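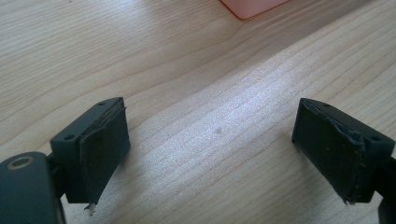

June 24, 2024
By the Koubek Evaluation Group, Brutville

Before comparing hand-held grippers, inspect the pad on each finger. A pad that has lifted or torn should be noted on the trial sheet and replaced before grip results are recorded.

Place the cloths in the basket and hold one gripper in each hand.
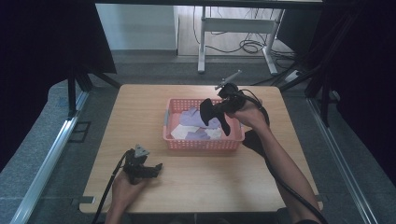 Complete 50 lifts per gripper, using the same cloths and basket throughout. Enter each dropped cloth under its own trial number.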